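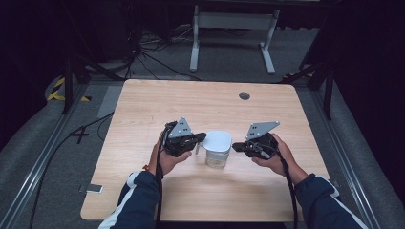
1/ Gripper width, or how I lost a Friday to one number

I maintain the tooling that turns handheld gripper demos into something a policy can train on. Ours is called Pirlow (I didn't pick it). This week the width signal went weird and I want to write it down while I'm still annoyed.

2/ Symptom first. Replaying demos in Sarka, our viewer, the width trace never settled when the jaws closed. Same task, same person, and the closed value wandered by 2 mm from one episode to the next. The planner reads that as "still closing" and keeps squeezing. Great for nobody's jars!

3/ My first guess was clock sync between left and right. Spent the whole morning on it. Timestamps were fine, the offset was 7 ms all day long, and I had rewritten the resampler for nothing. (It's nicer now though, so I'm keeping it.) 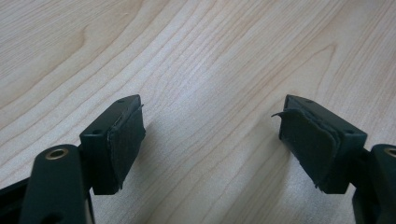 4/ Pirlow decides "closed" with a fixed threshold, one constant for every gripper we own, and I wrote that constant back when all the pads were new. Bad call. A pad with a frayed edge and a flap curling off into the gap, like the right finger has, is no match for a number I measured once and then forgot.

5/ So now each session starts with an open-close-open, and the closed width gets fit per gripper. I reran it on 157 old episodes that happened to begin with that motion - 65 of them changed label. Ouch.

6/ Still open: contact onset. I'd like to get it from the slope of the width instead of the value, but the slope is noisy at our frame rate. Duan branch has a first try if you want to poke at it. The filter settings are garbage, don't copy them.

7/ Also adding a pad-changed field to the session form. Merging after lunch.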